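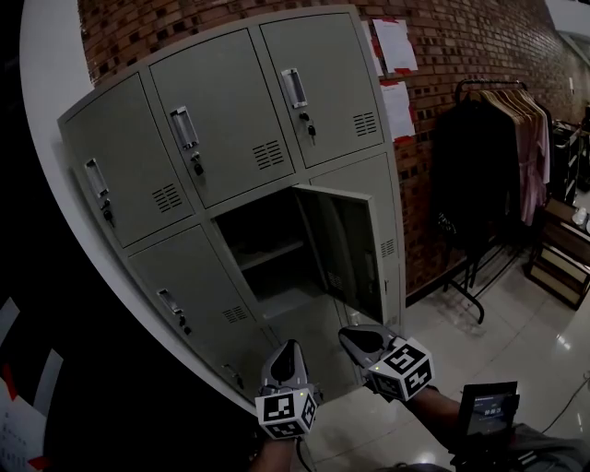

kumudini_r wrote:
If the mailboxes are still on the old server, the autodiscover record has to keep pointing there until the last one is moved. You changed it first, so half your clients are asking the new box about users it has never heard of.

Cleiton Vieira wrote:
OK, that would explain the password prompts. To recap for anyone coming in from search: two mail servers, old and new, same domain, 400 mailboxes. I moved 200 over the weekend and switched DNS when the first batch was finished. The moved users are fine. The rest get asked for a password every few minutes, and typing it in does nothing.

nektarios_v wrote:
I don't agree with Kumudini. The newer server is supposed to answer for both and proxy the request back to the old one. We ran like that for two months at Undton with autodiscover on the new box from day one. DNS is not your problem. Check authentication on the old server's virtual directories.

kumudini_r wrote:
It proxies if the internal URLs on the old server are right and the certificate covers both names. In my experience they usually aren't and it usually doesn't. Putting the record back takes five minutes and stops the phone ringing.

nektarios_v wrote:
And then he has to change it again later with the same fault still in place. I would fix it now.

Cleiton Vieira wrote:
Certificate covers mail and autodiscover. It does not have the old server's own name on it. Does it need to?

nektarios_v wrote:
Only if the internal URL uses that name. Run the get command for each virtual directory on the old box and post what comes back. Take the domain out first.

Wences D wrote:
Side question. How big is your move log? I had a batch that looked finished and had 1,702 skipped items in it, mostly calendar entries with a broken organizer field. Users noticed in February when their repeating meetings were gone. Worth looking before you switch anything off.

Cleiton Vieira wrote:
Wences – it says 300 skipped over the whole batch. Bad item limit was set to 50 per mailbox so nothing failed. I will export the report tonight.

URLs on the old server:
EWS internal – uses the server's own name
OAB internal – uses the server's own name
ActiveSync internal – mail.(domain)
Authentication on EWS – Basic only, Windows is off

nektarios_v wrote:
There you go. Turn Windows authentication back on for EWS and recycle the app pool. Then change those two internal URLs to the mail name, or get a certificate with the server name on it.

kumudini_r wrote:
Don't change the URLs to the mail name if that name already resolves to the new server. You can send requests in a circle. I would turn on Windows authentication, leave the URLs alone, and test with one user.

nektarios_v wrote:
Fair point on the URLs. Authentication first, then.

ignacio.daza wrote:
Are you using the Droseck spam filter in front of this? Its Outlook add-in keeps its own copy of the server address and causes a prompt that looks the same.

Cleiton Vieira wrote:
No Droseck here, we use Tiririer and it has no add-in.

Turned Windows authentication on at 6:40 pm and recycled the pool. My test user on the old server has been open for an hour with no prompt. A second one still gets it, but only on a laptop with an old saved password. Going to clear that and try again in the morning.

Wences D wrote:
Clear it in Credential Manager, and close Outlook before you do.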